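Your Sleep Score Is Not Your Sleep: speaker notes, Sutley library evening talk, Tue 23 April

4 min read

Start without the title slide. Ask who slept well last night. Wait for hands. Then ask who checked something before deciding whether to put a hand up. There will be laughing, and some of it will be guilty. Leave it alone and go on.

Say what I am and am not. I'm not a doctor. I edited a consumer magazine for a long time and I read claims on boxes for a living. If anyone in the room has trouble breathing at night, or is falling asleep at the wheel, they should see a doctor and ignore me. Say this early and say it slowly. People come up afterward with real medical problems and I can't help them.

First story: the Zondow ring. I wore it all winter, starting in December. The first week it gave me a 43. Out of a hundred, I assume, though the app took two screens to say so. I had felt fine that morning. I had eaten breakfast, walked the dog, answered mail. Then I saw the 43 and felt terrible until dinner. Pause here.

What was the 43 made of? I wrote and asked. The reply said the score combined movement, heart rate and "recovery signals" using a method they don't publish. Fine, it's their method. But then I would like them to stop putting it in a green or red circle as if it were a temperature. A thermometer can be checked against another thermometer. I can't check a 43 against anything.

(If someone asks whether the ring was broken: I asked for a second one, wore both on the same hand, and they disagreed by 40 points one night. Don't tell this unless asked, it gets a big laugh and then the rest of the talk feels slow.)

Now the part about stages. Be fair here. Sleep labs put sensors on the scalp and look at brain activity. A ring sits on a finger. It can pick up pulse and movement and make a guess, and for plain asleep-or-awake the guess may be decent. When it tells you how many minutes of deep sleep you had, to the minute, ask what it could possibly be looking at. Lying still and bored looks a lot like sleeping from a finger.

Move to the products. Skevlow topper: hold up the leaflet, don't read all of it. Read only "clinically inspired." Ask the room what that means. I've asked the company and I've asked myself. I could be clinically inspired by walking past a hospital. Then the sentence on the back, "4 out of 5 sleepers noticed a difference." A difference from what? In which direction? My neighbor put a board under her mattress and noticed a difference.

Say something kind about the topper here, or it turns into a rant. It is comfortable. I still have it on the spare bed and my sister likes it. Comfortable is a perfectly good reason to buy a thing. The trouble starts with the word "deeper."

Bedding gets the same treatment. Cooling sheets, balancing sheets, sheets with minerals in them. Most of what I've been able to find out about sheets is whether I like how they feel. Ghoneim sells a plain cotton set and a "sleep-optimized" cotton set, and the label inside gives the same fabric for both. I asked what the optimizing was. Still waiting.

Two slides, leave each one up and keep talking over them. Phones and sofas first.
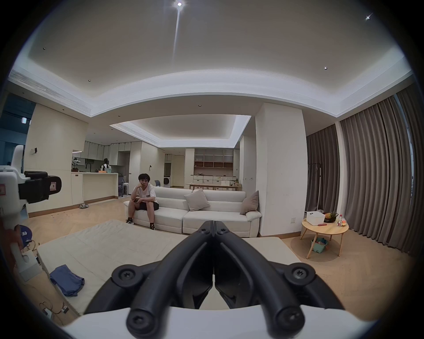

Click. White sheet.
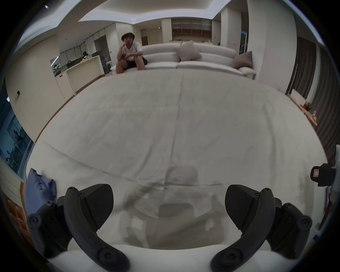

Essam Filali stopped me here at the run-through and said I was being unfair, that his ring had got him to bed earlier than he'd managed in years, and did it matter if the number was junk as long as he was in bed? I didn't have a good answer that day. I've got half of one now, so give his objection in full before answering it. He may be in the audience.

My half answer: if a made-up number gets you to bed and you feel better, keep it. I mean that. But the same number has to be read every morning, and it doesn't only go up. The person who likes a high score is going to meet a low one, and the low one arrives before coffee. Some people shrug. Others lie there at two in the morning trying hard to sleep well enough to please a ring, and trying hard is a poor way to fall asleep. Essam says he shrugs. I believe him, mostly.

Then phones, since somebody always asks. I used to tell people the blue light was the whole problem, and I told them with a lot of confidence. I'm less sure now. When I looked at what I had been repeating, much of it came from people selling orange glasses. It seems at least as likely that what's on the phone keeps you up. An argument with your brother in warm amber tones is still an argument with your brother. So: I don't know how much the light matters for you. Try putting the thing in another room for a few nights and see. It costs nothing. That's my favorite kind of test.

Same with the temperature advice, the banana advice, the sock advice. Try them if they're cheap. Be suspicious of anyone who gives you an exact figure for a bedroom they've never been in.

Things I do believe, and would bet modest money on. Getting up at much the same hour helps. Coffee late in the day hurts more people than will admit it, me included. Alcohol puts you under and then wakes you up. All of this was in my grandmother's possession and she charged nothing for it. Go quickly, they've heard it all before and they'll start looking for their coats.

Questions to take to a shop. Put the slide up and let people photograph it:

What did you measure, and on whom?
Who paid for the study?
Can I read it?
Compared with what?
Can I send the thing back after I've slept on it?

The last one is the only question that ever got me a straight answer. Skevlow said yes, 40 nights, buyer pays the return shipping. Mention that the topper no longer fits in its box once it has opened up. I tried with a belt and my knee.

If there's time, do the experiment. Ask people to write down how they slept before looking at any screen tomorrow, one word, for 2 weeks, and only then compare it with the app. Cards are in the blue folder, pencils in my coat. I'd like the cards back even from people who think I'm wrong, and there's a box at the front desk for them. Library closes sharp, so questions from the floor first and the man with the magnets last.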